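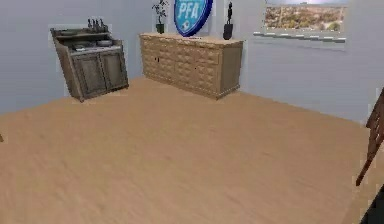
Unit 8. Household Chores as a Test of Machine Ability

Course: Automation in Daily Life and Work
Instructor: Mateja Hodžić
Laboratory sessions: Tarık Ersoy
Handout revised May 15, 2026

8.1 Purpose of the unit

Students who have completed Unit 7 will be familiar with the industrial arm working behind a fence, where the same part arrives in the same place all day. This unit takes up the opposite case. A home is arranged by the people who live in it, and they move things without telling the machine. The question for the two lectures is a narrow one: which ordinary chores can a machine complete today without a person standing by, and how would we know?

8.2 What counts as a chore

For this course, a chore is a task with a result that a resident would accept. Moving a plate is an action. Clearing the plates from a cabinet top, leaving the bottles at the back where they stand, and putting the plates where they belong is a chore. The second requires the machine to decide which objects are part of the work and which are to be left alone.

The simulated room at the head of this unit is used for the assignment. The two shallow dishes on the kitchen cabinet are the objects to be cleared. The four small bottles along the back edge, the potted plant and the vase are to remain in place. Students should note how close a reaching arm must come to the bottles when it approaches from the front, and should plan the approach before writing any code.

8.3 Present state of the field

Floor care is the chore most often handed over to machines. The work is flat, errors are cheap, and a missed patch can be covered the next day. Lawn mowing is similar. Work above floor level has moved more slowly. Picking up one known object from a clear surface is now routine in many laboratories. Doing so in an unfamiliar kitchen, many times in a row, is still difficult.

Three sources of difficulty will be treated in lecture:

Contact. A shallow dish offers little to hold. A gripper must come in at the rim or slide the dish to an edge, and either choice can push it into its neighbor.

Doors and drawers. A paneled door with a small knob must be found, gripped and swung along an arc the machine does not know in advance. The body of the machine must also be out of the way.

Recovery. People drop things and carry on. A machine that has dropped a dish often continues as if it were still holding it – the most common fault in last October's student projects.

8.4 Simulation and its limits

All graded trials are run in simulation. A simulated room can be reset at once, and 500 trials cost little more than 100. Simulated wood, however, does not scratch, and a simulated plate slides as its friction value says it should. Furniture may also stand at an angle that no household would tolerate. Check the pose of each piece before relying on it as a level surface.

Results from simulation should therefore be reported as such. A report that says "the robot can clear a kitchen cabinet" will be returned for correction.

8.5 Shop-floor comparison

The second lecture considers the Rurholm case, prepared by Recep Kaplan. Rurholm, a small furniture finisher, tried a mobile arm for moving door panels from a rack to a sanding bench. The arm was kept for the rack, where spacing was fixed, and withdrawn from the bench, where workers shifted the panels as they went. Read the case before class and be ready to say which parts of the bench work resemble a household chore.

8.6 Assignment

Work in pairs. Using the Vivus planner, write a routine that clears both dishes and disturbs nothing else on the furniture. Run 100 trials. Report successes, failures by type, and every case in which a person would have had to step in. The written report may not exceed 18 pages, with program listings in an appendix. Pairs who wish to attempt the lower doors of the cabinet should first speak with Tarık Ersoy – extra credit is available, but the door model is not complete.

Contact: Mateja Hodžić, course office | © 2026 Automation in Daily Life and Work | Back to top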